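Hitero reissues three early albums on vinyl in March

Vinport, the small reissue label, will bring back the first three albums by the group Hitero in March. The records were out of print on vinyl for many years, and used copies have become difficult to find in good condition. All three will be sold separately, and there will also be a box with the three albums and a 12-inch single that was until now only given to radio stations.

The albums are "Grukilton", "Low Water Songs" and "Second Winter". For "Grukilton", the label went back to the original stereo tapes, which were kept by the engineer Yoshinori Kuroda in his own archive. For the other two, the tapes of one side were damaged, and the label used a safety copy that was made at the time of the first pressing.

"We compared the safety copy with a clean first pressing for several evenings, and we could hear very little difference," said Clodagh Mac Carthaigh, who is responsible for the catalog at Vinport. "On the last song of side B there is a small drop in the left channel. It was also there on the first pressing, so we did not touch it."

The new lacquers were cut by Renji Kinoshita. He made the sides of "Second Winter" a little quieter than on the old edition, which had 25 minutes of music on the first side and was known among collectors for distortion near the label. The running order stays the same. The label discussed a double LP for this title, but the group did not want the listener to stand up in the middle of the long piece that closes the first side.

The sleeves follow the first editions, with the matte paper and the lyrics sheet. The catalog numbers are new, but the old numbers are printed small on the back, under the track list. On "Low Water Songs" the name of the bass player, Haruto Ebihara, was spelled wrong on every edition until today. It is now corrected on the sleeve and on both labels.

Ebihara left the group after the third album and later worked as a producer. He wrote a short text for the booklet in the box, in which he remembers the recording of "Grukilton" in a room above a furniture shop. The group could only play after the shop was closed, and the drums were recorded last because of the neighbors. The singer, Yae Furukawa, has written notes for the other two albums. Her notes were first written in Japanese, and the booklet gives them in both languages.

The 12-inch single has two tracks, "Muñoz" and a longer version of "Paper Harbor". "Muñoz" was played at many concerts of that period but was left off the third album for reasons of length. The version on the single is the only studio recording. It plays at 45 rpm, as the radio copies did – the label asks buyers to check this before they write to complain about the voice.

Only the box is limited. Vinport did not give the exact number, but said that it will be around 108 copies for direct orders from its own shop, and the rest will go to record stores. Orders in the label's shop open at 9 in the morning, with a limit of 2 boxes per customer. The separate albums will stay in print as long as there is demand, and there is no colored vinyl of any of them. A download code is included with each album, but not with the single.

A reissue of the fourth album is not planned at the moment. The rights belong to another company, and Mac Carthaigh said that there were talks last year without a result. She hopes to start them again after the summer. The live cassette from the same period will also not come back, because the group is not satisfied with the sound.

Furukawa and two other members of the group will be at the Vinport shop on the first evening of sale to sign records. There will be no concert. Visitors can bring their old copies too, but the group will sign only one item for each person, and the shop asks everybody to take the sleeve out of its plastic cover before they reach the table.

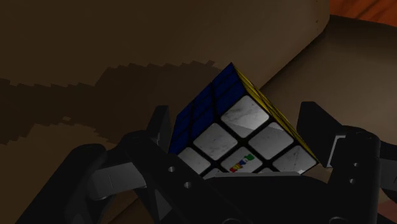
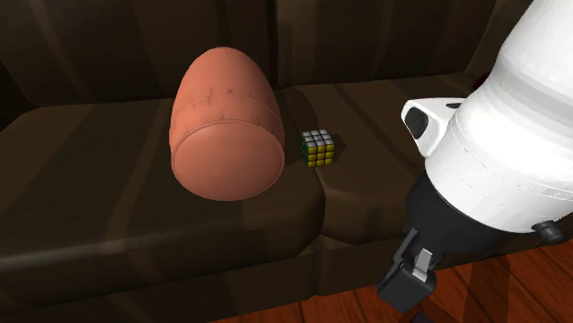
Rubik's cube, computer renderings. In the second, the cube is on a dark brown sofa.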